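# Kolex Counter: simulated kitchen set for viewpoint transfer studies

Kolex Counter is a rendered kitchen and living space for testing how well a manipulation policy holds up when its cameras are moved. It was built by the Pakthorpe simulation group and is supplied as a scene package with a fixed set of camera poses, a task list and a baseline policy. Release 2 replaces the earlier single-camera version, which is no longer maintained.

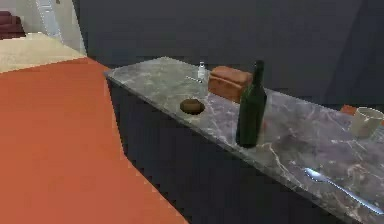 Object layout is drawn again for every episode within set limits. Tall items may be placed near the front of the counter, and the package does not reject layouts in which one object hides part of another. From a fixed room view, the neck of the green bottle can cover part of the loaf behind it, and a detector trained on clean views will often return a short box for the bread. These cases are kept in the score. Users who want an unobstructed set can filter on the visibility value stored with each object.

## What is supplied

- 1406 demonstration episodes, recorded by teleoperation in the simulator
- Scene files, object meshes and textures
- Camera poses for room and counter views
- Baseline policy weights and the training script
- Scoring tool with per-view output

Counter and room views are rendered at the same simulator step, so no time alignment is needed. Depth and object masks are stored next to the colour images.
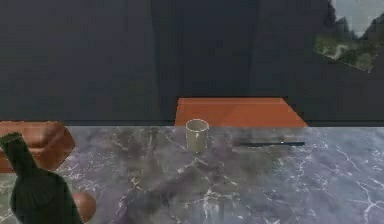
Masks are written for whole objects and for visible parts. The visible mask should be used for training; the whole-object mask is meant for scoring only, and using it as an input will inflate results on cluttered layouts. Thin items are the weak point. At the lower render size a rod or a knife may be only a few pixels wide, and its mask can break into separate pieces. The Melholm loader joins these pieces on request, but the setting is off by default.

## Method

The baseline encodes each view separately and merges the features before predicting the next arm motion. During training, one view is dropped at random in 30 per cent of batches. At test time the policy is given a camera pose it has not seen, with no further training and no calibration step.

Three conditions are scored:

1. Seen poses, all views present
2. Unseen room pose, counter view present
3. Unseen room pose, counter view withheld

An episode counts as a success only if the target object is released inside the goal area and remains there until the step limit. Contact with other objects is logged but carries no penalty.
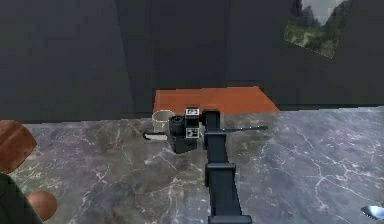 With seen poses the baseline completes 70 per cent of episodes. Under condition 2 the drop is small and falls mostly on the thin objects. Condition 3 is much harder. Most failures there come in the last part of the approach – the policy chooses the correct object, then closes short of it or to one side. Adding depth helps with the first kind of error and has little effect on the second.

We tested whether the arm itself was the cause by removing it from the input masks. Scores did not improve, and on the cup task they fell slightly. Our present reading is that the policy uses the visible links as a distance cue. The Aranda variant, which feeds joint positions in at a later stage, recovers part of the loss and is included as a second configuration file.
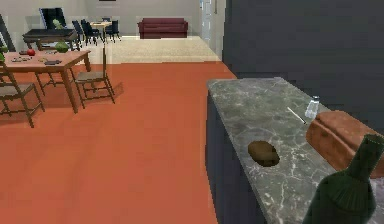 Background furniture has its own random seed. Keeping that seed fixed while varying the counter layout is the recommended starting point, as it separates errors caused by clutter from errors caused by a changed room. Both seeds are written to the episode header and must be quoted with any reported score.

## Known limits

- Liquids are not simulated. Bottles and mugs are rigid bodies.
- Stone textures can produce false edges in the depth estimate when the supplied depth channel is not used.
- Grasp friction is a single value for all objects.
- Lighting is fixed in this release – a variable lighting option is planned for July.

## Requirements and access

One graphics card is enough to run the scorer. Training the baseline from scratch is slower on a single card but gives the same result within seed variation. The package is free for research use. Commercial licences are issued by Kolex on written request, and existing licence holders can move to release 2 without a new agreement.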